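3. Planning the purchase of a two-arm kitchen cell

3.1 What had to be decided

The Tirnordale laboratory had a budget for one manipulation platform and for the furniture around it. Before an order could be placed with either of the two suppliers, Carrasco and Hudeo, we needed to know which parts of the platform the intended work really demands. The intended work is packing groceries from a kitchen counter into a basket. It is simple for a person, but it contains most of the difficulties that make a hand expensive: round fruit, a heavy bottle and a container with a rim.

We therefore built the kitchen in simulation first. The licence for the simulator, Clustitix, was already paid for by another group in the department, so the only cost of this stage was working time. Valentina Bustos prepared the objects and the counter between January and March, and all budget figures below assume that her model of the counter is kept for the real room.

The bottle was chosen as the reference object. It is tall, it has a smooth shoulder, and its weight is far from the fingers when it is held near the cap. In the simulated kitchen the bottle is held above the cutting board by the left hand, while the right hand works close to it.
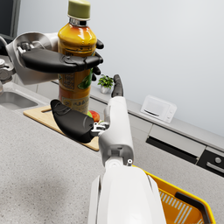 3.2 One arm or two

The cheaper offer contained a single arm with a better hand. The more expensive offer contained 2 arms with a common hand. Our first draft of the budget preferred the single arm, and the saving was planned for a second camera and a longer service contract.

The trials made us change this draft. We ran 100 trials with each configuration, always with the same counter and the same basket. Many failures of the single arm came from an unsuitable first grasp, which it could correct only by putting the bottle down and starting again. With two arms the bottle can be supported from both sides while the grasp is changed (Figure 4).
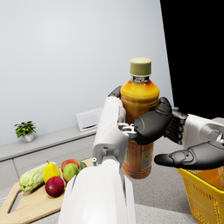

Figure 4. Both hands on the bottle in the simulated kitchen, with the basket at lower right.

It should be said that two arms also bring costs which are not in the price list. The mounting must be stiffer, the emergency stop circuit has to cover both sides, and the operator needs more training. We put these items together under "installation" in Table 2, and they are the reason why this line looks high compared with the price of the arms.

3.3 Counter space and furniture

Furniture is often left to the end of a purchase plan. In our case it had to be settled early, as the reach of the arms decides the depth of the counter, and the counter must be ordered from a joiner with a long delivery time. We fixed the depth at 75 cm. The produce stays on a board at the back, and the basket has its place near the front edge, to the right of the middle.

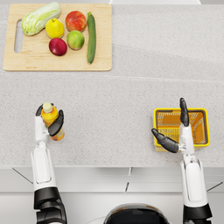
With this depth there remains a free strip between the board and the place where the hands wait. We consider it necessary to keep this strip in the real room, even though a narrower counter would be cheaper. It gives the operator a place to put objects during a reset, and it reduces the risk that a finger touches the board when the wrist turns.

The remaining question was spare parts. Hudeo sells fingers only as a complete set, while Carrasco sells them one by one. For the first year we planned 4 spare fingers, which made the Carrasco offer the lower of the two, although its basic price was higher. The comparison does not include transport, for which we had no written quotation at the time of the decision.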